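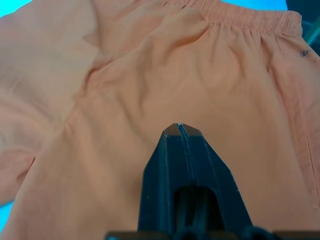 Peach garment, looks like shorts, waistband end.

Friday, May

OK so the Clisulon weekend is nearly on top of us and I want to get the sound stuff down before I forget it all. Spent most of the day on the comedy tent. Last year the complaint was that anyone past the middle rows lost the punchlines, and after walking it with a mic open I believe them! The roof swallows everything above a mutter.

Moved the two Kivier speakers out to the side poles and added the little pair as delays, 15 milliseconds to start with. Too short - you could hear the stage arrive late, like a heckler repeating the joke. Went up to 27 and it sat down nicely. Leave it there please, whoever has the desk on Saturday (yes, even if the act says it sounds "far away", they are standing behind the speakers).

Seating plan now says 174 with the aisle kept clear. The old plan squeezed in another row at the back but the generator hum is horrible there, so I've given that strip to the bar queue.

The Hokent stage is in better shape. Nic Giolla are on there before the headline comic and they want five vocal mics, two fiddles and a bodhran, all off in a four-minute changeover. I ran it alone with a stopwatch and got 6:10, which is not great, though I did have to go back for a stand. Two people and a rolling riser should do it. Labeled every cable at both ends in white tape. The green tape is for the dance floor so please stop borrowing it.

Ran through the walk-in playlist too, 67 minutes with no gaps. It gets a bit sleepy after the surf tune, might swap in something brassier if I find time tonight.

Still to do: spare batteries for the handhelds, a proper rain cover for the desk, and somebody needs to ask the rides people what time they kill the siren on the waltzer. It goes off in the same key as the band's slow number and I can't fix that from the desk.

Packed up at 7:40 p.m. Desk settings saved as "tent 2", ignore "tent 1".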